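Tallon project: picture gallery

Box work on the glossy board

Tallon is a two-year project on how well a robot arm can learn to put things into, and take things out of, open containers when the surface underneath is shiny. The work is done at the Ikgate laboratory by Adelmo Bortolotti, Manuela Morelli and Gerardo Enriquez. These pictures come from the cardboard box trials in March.

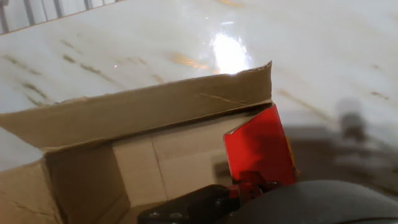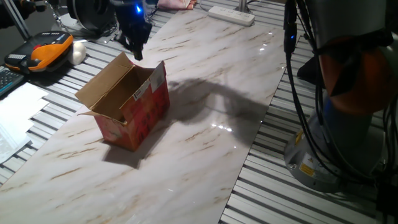
The open box on the marble-patterned surface, from the wrist camera (first picture) and from the fixed camera (second picture).

Notes on the set-up

The learned policy gets both views at every step. The wrist view shows the rim and the inside of the box at close range, and the fixed view shows where the arm is in relation to everything else on the table. Neither view is corrected for glare before it goes in. We tried a polarising filter on the fixed camera early on and took it off again, as it made the dark parts of the arm hard to tell from their own shadow.

The board was Samuele Lombardi's choice. Our first trials were run on matt grey card and the results were good, but they dropped sharply when the same policy was moved to a polished worktop in the next building. The veins in the pattern were a problem too — the older edge detector, Marino, sometimes took a long vein for the edge of a flap.

Flaps are left as they fall. Earlier work in the group taped them down, and the policy trained that way would push straight into a raised flap when it met one.

Results so far

The training set for this part of the project has 2,000 demonstrations, all recorded by hand guidance. Each version of the policy was then given 100 attempts with the box turned to a new angle before each one. Using the wrist view alone, 41 attempts were completed without touching a flap. Adding the fixed view improved this, mostly in the approach, and the full table will be in the project report. Failures with both views were nearly all at the corners, where a flap hides part of the opening from one side.

We have not yet tested under changing light. The lamps stayed in the same position for the whole series, so the policy may have learned something about where the shadows fall. Gualtiero Gentile is planning a second series with the lamps moved between attempts.

Software and data

Recording and playback are done with Plirkeveo, our in-house logging tool. The demonstrations will be released with the report. Requests for early access should go to Manuela Morelli at the Ikgate office.

Next gallery: soft bags and pouches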